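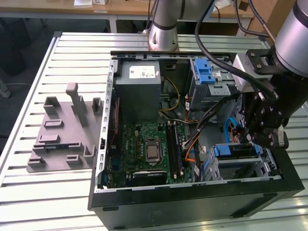

Demonstration collection (robot learning)

Demonstration collection is the recording of tasks done by a robot under human control, so that a learning system can later be trained on the recordings. Each recording is called a demonstration or an episode. It normally holds camera images, the positions of the arm joints, the opening of the gripper, and a short text label naming the task.

Methods

In teleoperation, an operator moves a leader arm or a hand controller and the robot follows. In kinesthetic teaching, the operator holds the robot arm and guides it directly. Teleoperation is more common where cameras are used, as it keeps the operator's hands out of view.

Computer disassembly

Opened desktop computers are a frequent subject. A tower is laid on its side with the side panel off, which leaves the power supply, memory modules, expansion cards and drive bays within reach from above. Many of these parts are held by latches or plugs, and loose cables often lie across them. Cables are hard to model by hand and differ from one machine to the next, so examples are collected in quantity.

The Woditz protocol divides the work into short episodes of up to 84 seconds, each covering one action such as releasing a drive latch or pulling a connector. The Durow set, recorded under this protocol, covers 14 actions on 5 models of tower. Cao, a later set, uses the same actions with two arms and adds a second operator for checking labels.

Quality control

Episodes are reviewed before training. Those with dropped images or a wrong label are removed. Failed attempts may be kept if they are marked as failures. The Fliratora file format stores this mark along with the operator's notes.

See also: Imitation learning, Teleoperation, Electronics recycling

Categories: Robotics | Machine learning | Training data

Search articles Go

Recently updated
Bin picking
Cable routing
Force sensor
Leader arm
Parallel gripper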